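Josefina Zúñiga
@jzuniga_turnos

1/ Voy a contar lo del hotel Bakos, que ya han pasado unos años y la empresa ni existe con ese nombre. Es una historia de confundirme con personal de la casa y va un poco larga.

2/ Yo trabajaba para Runau, una empresa pequeña que instalaba y mantenía centralitas telefónicas. Nos llamaban sobre todo hoteles y clínicas. El Bakos tenía 289 habitaciones y una centralita que se caía cada dos por tres.

3/ Era diciembre, temporada de cenas de empresa. Me mandaron sola porque mi compañero Urho Kauppinen estaba en otra avería. Llegué a las cuatro de la tarde, con pantalón negro, camisa blanca y la acreditación de Runau colgada del cuello. El pantalón negro y la camisa blanca fueron el problema.

4/ El armario de comunicaciones estaba en un pasillo de servicio, al lado del salón grande. Yo tenía la puerta abierta, el portátil encima de una caja y medio cuerpo dentro del armario.

5/ Sale del salón un señor de traje y me dice: «En la mesa seis falta vino». Le digo que no trabajo en el hotel, que avise a un camarero. Me contesta que ya está avisando a uno.

6/ Le enseño la acreditación. No la mira. Me pregunta mi nombre, se lo doy, lo apunta en una servilleta y se va. Sigo con lo mío.

7/ A los diez minutos vuelve con una señora. Era la organizadora de la cena, de una firma que se llamaba Stulska. Me dice que han pagado cien cubiertos y que no piensa tolerar que el personal se esconda en los pasillos.

8/ Le explico otra vez que soy técnica de una empresa externa, que estoy arreglando los teléfonos y que no puedo servir vino ni aunque quisiera, porque no sé dónde lo guardan.

9/ Me pide que llame a mi jefe. Le digo que no puedo llamar desde allí porque los teléfonos son justo lo que está estropeado. Se lo tomó como una burla. Lo decía en serio. En aquel pasillo tampoco había cobertura.

10/ La señora se fue a recepción a pedir que me despidieran. La recepcionista, que me había abierto el armario ella misma, le dijo que no podía despedir a alguien que no estaba en plantilla. La señora pidió entonces hablar con dirección.

11/ Para hablar con dirección había que marcar una extensión interna. No funcionaba. Tuvieron que mandar a un botones a buscar al director a la otra punta del edificio.

12/ El director llegó, me vio y lo primero que preguntó fue cuánto me faltaba. Le dije que veinte minutos si me dejaban tranquila. Se llevó a los dos al salón y les mandó una botella. Creo que la pagó el hotel, no lo sé seguro.

13/ La avería era una tarjeta de extensiones quemada. Llevaba una de repuesto en la furgoneta. A las seis y pico tenían línea en todas las plantas menos en la 606, que iba por un cable aparte y se arregló otro día.

14/ Al mes siguiente llegó a Runau una queja por escrito de Stulska, con mi nombre mal puesto, por «negativa a prestar servicio de mesa». Mi jefe la colgó en la cocina de la oficina y allí estuvo hasta que nos mudamos.

15/ Me preguntáis por la ropa. Después de aquello pedí que nos dieran camiseta de color con el logo. Tardaron casi un año en decir que sí. Desde entonces no me han vuelto a pedir vino, aunque en una clínica me pidieron una manta. 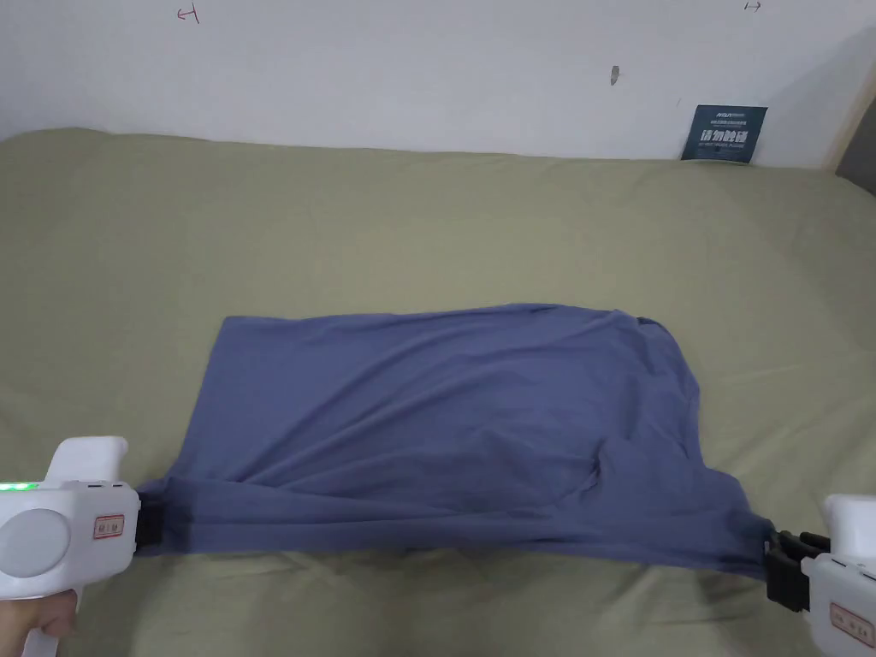
Respuestas a lo que más me habéis preguntado

16/ ¿Volví al Bakos? Sí, varias veces. La recepcionista seguía allí y me dejaba aparcar en la zona de proveedores.

17/ ¿El señor de la servilleta se disculpó? No. Lo crucé al salir, con el abrigo puesto, y me pidió que le buscara un taxi.

18/ Lo de la clínica y la manta lo cuento otro día, que entro a trabajar a las tres.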